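Modules > Manipulation > Week 11 > Comparing grippers

Last updated: August

Two grippers are compared this week, the Tanby and the Mrema, on the same arm and controller. Log wrist camera, finger position and motor current for every trial. Discard a trial if the cable pulls on the wrist.
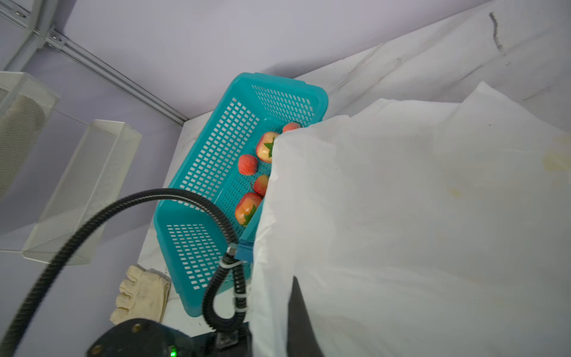

Notes by the Prorska teaching lab, Tuesday group

With cloth over part of the basket, fruit edges are harder to segment. Mark each hidden item as occluded in the log.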